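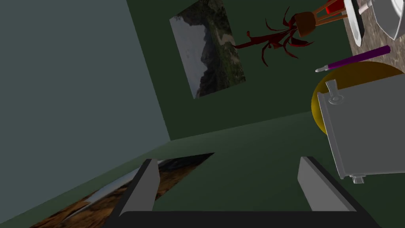

Tilted Views and Simulated Kitchens: What I Did in the Robotics Project Course
Lyle Strickland
May 7, 2026

So my project started with a complaint. I was training a small grasping policy in simulation (I'd named it Flirness back in August, and the name stuck), and it did fine as long as the wrist view stayed more or less level. Roll the wrist far enough and the policy would start wandering around like it had never met a kitchen before. I wanted to know if that was a data problem or a network problem, and that's pretty much the whole report!

The setup is all rendered, no real arm anywhere. I used a room generator called Stinditz, which the lab already had running, and it throws together walls, furniture and small stuff from a library. The policy gets the wrist camera plus the gripper opening and has to put out the next little motion. I collected 3,000 demonstrations with a scripted planner, which took way longer than I'd budgeted for, mostly thanks to the planner getting stuck under countertops.

Then I trained two versions. The first one, plain, got the demonstrations as they came. The second one, which I called Dufour, got the same demonstrations with the wrist roll randomized at the start of every approach, so the planner had to come in from odd angles and straighten itself out on the way. Same network, same number of training steps, same everything else. I was pretty strict about that after my first comparison turned out to be useless (different learning rates, my fault).
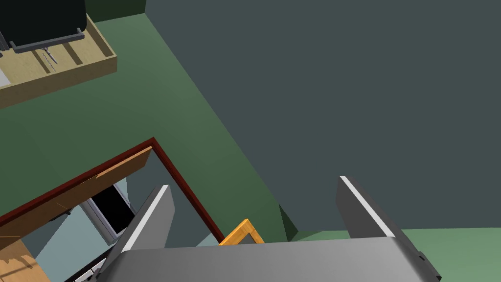
Why not just rotate the pictures after they're rendered?
Rotating a finished picture leaves black corners, and it doesn't change which surfaces are hidden behind the fingers, so the policy learns from views the wrist camera could never produce.

I did try the cheap way first, by the way, and it helped a tiny bit on small rolls and then fell apart on the big ones. Rerendering costs more compute but I'd do it again.

For testing I ran both versions on 197 starting poses, none of them used in training, spread over 7 room layouts. A run counted if the object was held and lifted clear when time ran out. The plain version was okay on the level starts and bad on the steep ones. Dufour gave up a little on the level starts and was a lot better on the steep ones, nearly double the successful grasps. I didn't expect to lose anything on the easy cases, and I still don't have a great explanation. My guess is that it spends time correcting roll that doesn't need correcting.

The failures were more fun to look at than the successes. The biggest group was the policy losing track of the target once a large surface took over the view, so a wall or the underside of a counter.

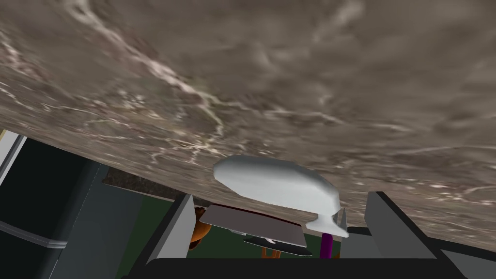
Then it would either freeze or back out very slowly until time was up. I tried giving it a short memory, just the last few views stacked together, and that got rid of most of the freezing. The backing out is still there. I logged all of it with Cendis, our run tracker, so whoever picks this up can replay every failed run.

Stuff I'd change: more seeds for sure, I only had time for two per version. I'd also separate roll from pitch, which I lumped together as "tilt" early on and then regretted when I made the plots.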